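Eltport Robotics Group newsletter
May 12, 2020

Switches, switches, switches: an update from the demo collection

Quick one this time, we're behind on everything and the arm is booked solid until the end of the week. But several of you asked what the collection team has been up to so here goes.

Short version. We're gathering examples for the new model, the one that has to learn small household jobs from being shown. Doors, drawers, taps, switches. Someone drives the arm by hand controller, does the job, and the lot gets recorded: camera views, joint positions, gripper open or shut. Then again. Then again with the arm starting somewhere else. The model gets all of it and has to work out what we meant.

Drawers are done. Taps are mostly done, bar one set at Fanwood which we'll have to repeat as the wrist camera clock had drifted and nothing lined up. Annoying. A whole afternoon's driving and the video is a good half second behind the arm. We did try shifting it to match but the drift wasn't even steady, so in the bin it went. Please, please check the clocks before you start. It's on the sheet. Line two.

So now it's light switches. Sounds like the easy one and we put it on the plan as the easy one. It's not. A drawer handle forgives you, you can be a bit off and still get a finger round it. A rocker switch wants a push in the right spot, at the right end, and not much further. Push too low on the plate and nothing happens. Push too hard and the arm faults out and you've to reset the lot, which takes longer than the demo did.

Numbers, for those who like them. Target is 59 good demos per switch. Grollari house has 11 switches on the list. Best session so far was 21 keepers, worst was eight, and the eight was mostly my fault (wrong controller profile, everything mirrored, spent ages wondering why left was right). Please don't save "nearly" ones as good. If the finger slid off and you had another go, tag it as a retry. Retries are useful, we want them, just not hiding in with the clean ones.

A few things we've learnt, in no order:

Start positions. Everyone drifts towards the same comfy starting pose. Look at the plots and it's one big blob. The model then only knows how to begin from the blob. Move the arm somewhere awkward before you press record, high, low, off to one side, wherever you wouldn't choose.

Speed. Slow down at the end, not all the way through. Some of the early demos crawl the whole way and the model has learnt to crawl too. Nobody wants to wait that long for a light.

Pauses. Don't stop in mid air to think. If you need to think, think before recording. A long hover in the data teaches it to hover, and we've already got one trained version that gets near the plate and just sort of stays there.

Double plates. Say which switch in the label. Left or right, as you face the wall. Half of last month's labels just say "switch" and somebody has to sit and watch every one of them back. (Me. It was me.)

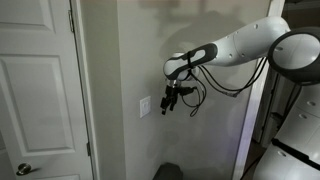 Lighting is the other headache. Daylight moves, the arm throws its own shadow on the wall, and a white switch on a white plate hasn't got much for the camera to hold on to at the best of times. We talked about sticking coloured tape on to help and decided no. Real houses don't have tape. If the model needs tape then we haven't taught it anything. What we will do is collect at different hours, so mornings and late afternoons are now both on the rota. Swap with each other if you like but tell us, dont just swap.

Also cables. Leave enough slack for the wrist to turn but have a look before each session that nothing's going to catch on a door handle. Two minutes. Do it.

Baert is next. Older style switches there, the small toggle kind, so expect the success rate to drop through the floor for a bit. That's fine, that's the point of going. We'll run the current model on them first with no new demos at all — mainly to see how bad it is — then start adding in small batches and testing after each one. If it picks up the toggles quickly we might cut the target down. If not, more driving, sorry.

After that it's a longer break, then the big retrain, and if the calender holds we should have something to show people in November. Not promising.

Driving slots for Baert are open now on the shared sheet. New drivers welcome, you'll get a practice hour first and none of it counts. Put your name down and note if you can only do mornings.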